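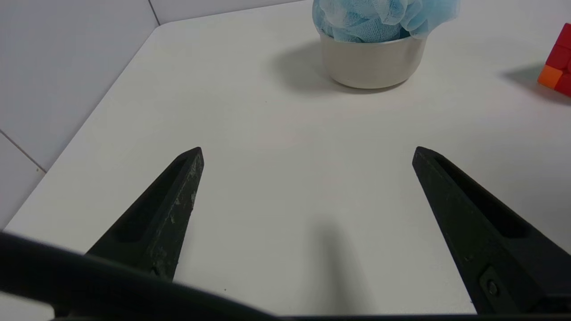 Why do people still go to a public bath when they have a shower at home?

Most of them go for the company and for the heat, which a small bathroom cannot give.

I arrived in Jesley in April, on a day of cold rain, and I wanted only to be warm. The bath house stands behind the market, at the end of a lane so narrow that I passed it twice. Over the door a stone gives the year 1639. The stone is older than the building, which burned and was built again, but people in the town like the date and they have kept it.

Séverine Renaud has managed the place for 14 years. She came from a village near the sea to work one summer in the ticket office, and she stayed. When I asked her what has changed, she thought for a long moment. "The telephones," she said. "Before, people came out of the hot room and sat. Now they come out and look for the telephone. So I have put the lockers far away."

There are three rooms, and you go through them slowly. The first is mild, and the regulars leave it quickly. In the second the steam is so thick that you greet a person before you know who it is. The third room is the hot one. A visitor should not stay there for long on the first day. I stayed too long, and an old lady from Cirkby took me by the elbow and put me on a bench with a glass of water. She told me about her knees, and then about her sister's divorce, and I understood that this was also part of the treatment. 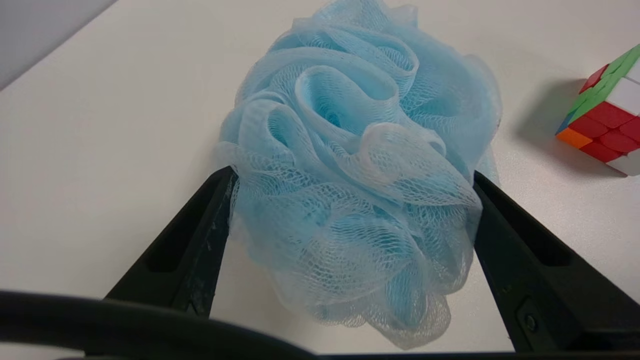 The washing itself is done by hand, on a warm stone slab, and it has its own rules. You lie on your front first. You do not speak unless the washer speaks. Hatem Abdel Rahman learned this work from his uncle at the Bouazza baths, where he began by carrying buckets, and he says that he can tell from a person's shoulders what kind of chair they have at work. He washed me with a strong, patient hand and then poured a bucket over my head without any warning. I shouted. Two people in the next alcove laughed, and one of them I met again later at the bus stop.

The bath house is not rich. The boiler eats most of the money, and in winter the small pool is closed on weekdays to save fuel. Four years ago the town wished to sell the building to Fliveo, a company which makes hotels, and 189 people came to the meeting to say no. Madame Renaud keeps the list of their names in her desk. She showed it to me but she did not let me hold it.

After the heat comes the rest, and for me it was the best part. You lie under a sheet in a quiet room and somebody brings tea with mint, and an orange if there are oranges. I slept. When I woke up, the rain had stopped and the windows were already dark.

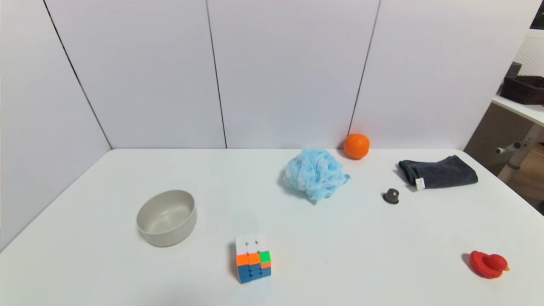
A grey bowl and a small orange.

I took the last bus to Cirkby with wet hair, which my mother always forbade, and I did not catch a cold.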